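Wood Surface Care: Notes for Workshop Members

The Lillville workshop has finished its change from solvent varnish to hardwax oil on all shared tables. The Plavham site follows in July. Members who book bench time should read the points below, as the two finishes are cleaned and repaired differently.

Hardwax oil soaks into the top fibers and leaves a thin film. It scratches sooner than varnish, but a scratch can be sanded and re-oiled locally — the whole top does not have to be stripped. 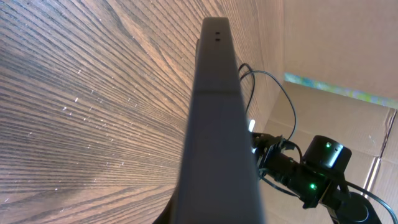

How long does a fresh coat need before normal use?
Light use is fine after 4 days. Full hardness takes 10 days at room temperature, and water should be kept off the surface until then.

Routine cleaning is with a damp cotton cloth and the Nernorus soap kept under the sink. Wipe along the grain and dry at once. Ammonia cleaners, scouring pads and steam are not allowed on oiled tops.
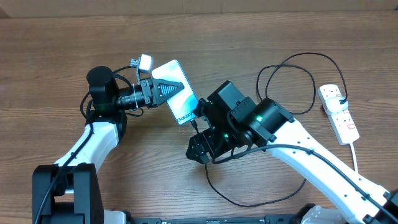 Spot repair

Sand the damaged area by hand with 180 grit, then 240, feathering the edge past the mark. Vacuum the dust. Apply a thin coat of Verstraete oil with a lint-free pad, wait 10 minutes and buff off all excess. A second coat goes on the next day if the patch still looks dull. Oily rags can self-heat: lay them flat outdoors to dry, or put them in the metal can with water.

Black rings on oak come from iron and moisture. They need oxalic acid, so report them and leave them alone. 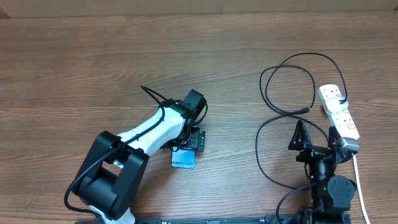
Medium-brown grain, running lengthwise across the table.

Repair kits are at the front desk. Log each repair with the table number, the grit used and the number of coats.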